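Part-time help wanted, Catcombe

Secondhand shop, Catcombe, needs someone for sorting and pricing. Mostly housewares, linens, odds and ends out of estate boxes. 7 hours a week to start, more in June when the drop-offs pick up.

You'd be: unpacking, checking for chips and stains, writing tags, keeping the back shelves in some kind of order. Some lifting. Register only when we're short.

No experience needed, we'll show you. Must be ok with dust and teh stairs. Own ride is a plus, bus stops running at 6 pm.

Pay every two weeks. Staff discount after the first month, furniture not included.

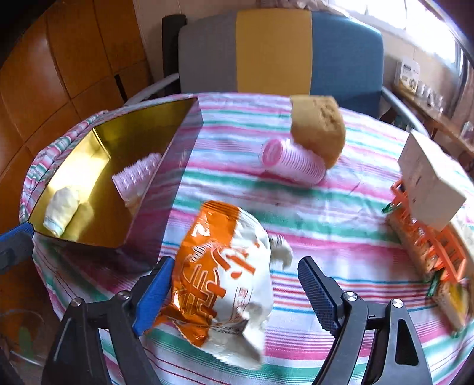

To apply, stop in before noon and ask for a form, or mail a short note to Zostirico, 182 Altton Road. Put your phone number on it please, last time two people didnt.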